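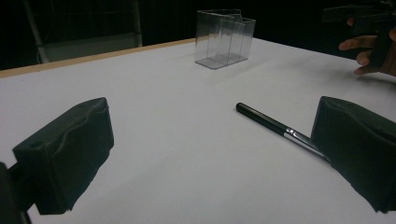 Zukton hand grippers, bench kit (two tools) - worth the price?
Posted by flexure_kk, April 25, 2021

We are looking at the Zukton two-tool kit for recording pick-and-place demonstrations, and I would like comments from people who have owned one longer than we have. List price is $600 without the mounts. Our test task is a pen into a clear divided box, one operator, both tools. A glossy black pen with a silver band on a matte white top gives plenty of contrast for the tool camera. The clear box does not: the walls come through as thin gray edges and the background shows straight through them. My questions are about the finger covering and the tracking software (Stestumov 4). The covering wrinkles on both fingers and I can't tell if that affects grip on thin round parts.

halfstep_tom
Wrinkles along the upper ridge are cosmetic. What matters is the inner face. Put a straightedge on it. If it rocks, pull the covering and redo it with more tension. Ours held a 4 mm dowel fine after a rewrap.

Moura_user
Disagree on cosmetic. A fold at the lower rim touches the table before the jaw does. With a flat part you end up 1 mm high and the jaws close over the top of it. I trimmed mine with a blade and the problem went away.

halfstep_tom
Then your approach is too low. Come in at an angle and the rim never touches.

flexure_kk
Second view of the same setup, for the rim question.

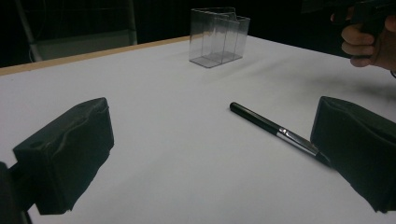

Pen between the open jaws, lower end under the right pad.

With the pen that far to one side, the right finger needs to come up over it or the whole tool has to shift right before closing. I would prefer to center first. The operators prefer to drag the part in with one finger because it's quicker.

ncr_bench
Center first. A drag teaches the policy to drag, and then it does it with parts that roll. We threw out a batch of 85 demos over this. Also look at your lighting. There is a soft shadow over the right half of the table from the hand and the other tool. Stestumov tracks corners and will happily put points on a shadow edge. Add a second light on that side and rerun the calibration.

Moura_user
Shadows that soft are not a tracking problem. I ran the Moura grippers under a single desk lamp for months with no lost tracks. A blank white tabletop is the bigger risk. There is nothing on it to track.

ncr_bench
Different lens on the Moura, so I wouldn't carry that over. Agreed on the blank top. Tape a printed pattern at the far edge, outside the work area.

flexure_kk
Will try the pattern. Has anyone bought replacement coverings from Tindeo? They quote $20 a pair. Zukton only sells the complete finger.

halfstep_tom
Bought two pairs last September. Slightly thicker than stock, so re-zero the jaw width afterward or the closed reading will be off. Grip is the same. I would not pay for the complete finger unless the bracket is bent.

Moura_user
Thicker pads on a pen barrel are fine. On the box wall I'd check clearance at the divider before ordering.

flexure_kk
Measured it just now: the stock finger clears the divider by 3 mm on each side. Ordering one pair from Tindeo and will post jaw readings before and after.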